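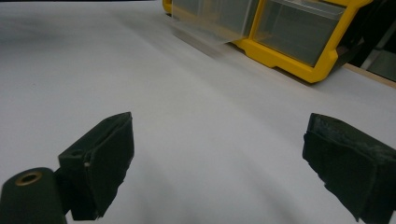

Sustley wrote to ask whether the recipe cards could be used for a school cookbook, and whether the old measures had been changed along the way. Yes to the first, and only partly to the second, so it seemed a good moment to write this file properly and save the next person the bother of asking.

Honuvov Household Recipes, read me first
Last changed 9/9/25

What you'll find in it

The collection holds 900 handwritten recipes, typed up one by one from kitchen notebooks and loose cards. The oldest that carries a year is from 1864, a seed cake with a great deal of butter in it, and most of the rest are puddings, pickles, soups and things to do with a glut of plums. I've kept the cooks' own spelling wherever I could make it out, so please don't write in about "cabbidge".

How the files are laid out

recipes.csv has one row for each recipe
measures.csv lists the old measures with my best guess in grams or millilitres
notes.txt is everything that wouldn't fit anywhere else, and it's rather a muddle

Each row in recipes.csv has a title, the year if there is one, the ingredients as written, the method as written, and a column called "kind", which takes one of 9 values. Marmalade is under preserves and mincemeat is under puddings. I went back and forth on that last one for longer than I'd like to admit!

Measures

A teacup, a gill and "butter the size of an egg" are all left alone in the main file. Only the Vivonance notebook came to me already changed into grams, and I have never seen the original pages, so treat those amounts with a little care (the ginger biscuits look far too salty to me).

Known troubles

Ink blots are marked with a question mark in square brackets. A few methods simply stop, usually just before the oven. Dates in the Subramaniam cards may be when the card was copied out.

Using it

You're welcome to cook from it, print it or pass it on, as long as you keep this file with it. Corrections are gladly taken, and the next batch of typing, mostly chutneys, should go in during October.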